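Blog > Night Sky > Backyard Notes

Chasing Saturn's Rings from the Driveway

16/07/2020 - by Jayanthi Pinto

So I finally got a proper look at Saturn this week, and I'm still grinning about it! Opposition is nearly here, which means the planet is up most of the night and as bright as it gets all year. I'd been waiting since April, when I bought a used telescope from Hema Kurian over in Felbridge (she'd moved up to something enormous that needs its own shed).

The first two tries were a mess. I set up on the lawn, the tripod sank on one side, and every time I got Saturn in the eyepiece it slid right out again. Third time I dragged everything onto the driveway, lined up the finder on the neighbor's chimney before sunset, and waited for the sky to get dark.

And there it was, tiny and sharp and tilted, with a real black gap between the ball and the rings. I said something out loud that I won't type here. My magnification isn't huge, but at 300x on a steady night it's plenty - any more and the whole thing turns to soup. I had Titan too, a little orange-ish dot off to the side.
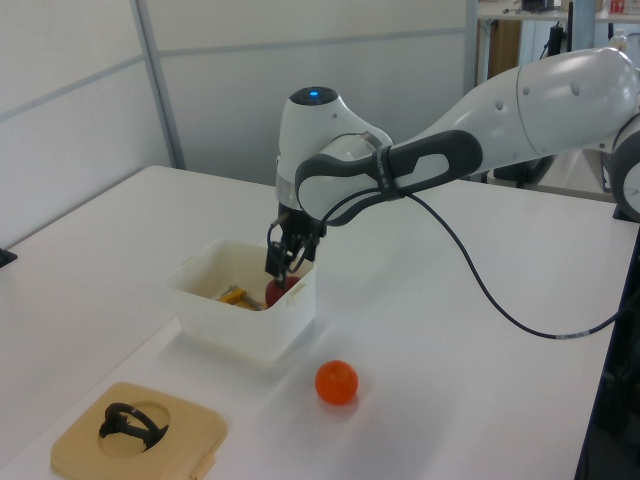 What I'd do differently

Let the scope cool down first. I gave it 31 minutes the last time and the view was so much calmer than when I rushed out straight after dinner. Also, bug spray goes on before you touch the eyepieces, trust me on that one.

Wait until Saturn is as high as it's going to get, too. It's pretty low for us this summer and down near the rooftops it just boils. Jupiter is right next door, so I spent the waiting time over there watching one of the moons creep in toward the edge.

Yamuna Rodrigues asked in the comments whether binoculars would show the rings. Mine don't, sadly, only a slightly stretched blob, but they're lovely on Jupiter's moons if you lean on a fence. Next clear night I want to try sketching the Cassini Division, if I can keep my red flashlight from rolling under the car again.

Contact | Copyright Jayanthi Pinto | Back to top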